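Print | E-mail

So I'd got as far as Fallness with Gran's suitcase when the ferry man said, cool as you like, that there wasn't an island any more. I laughed. He didn't! "Went out in July," he said, and carried on coiling his rope.

Well, I'd paid for a return, hadn't I? I sat on the case and had a good sulk. 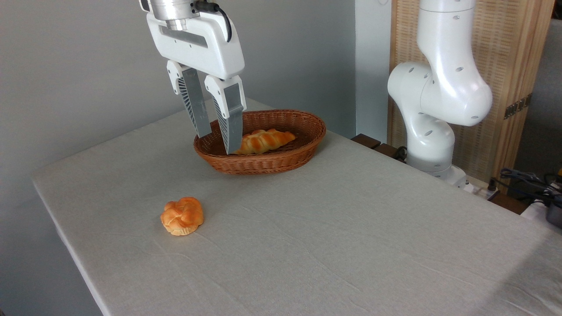 By teatime Iara Quiroga had turned up with her own boat (green, leaky, lovely) and said she knew where it had drifted. "Bring the suitcase," she said, "it'll want that back." Something inside knocked, 2 times, and I got in before I could think better of it.

Print this page | E-mail to a friend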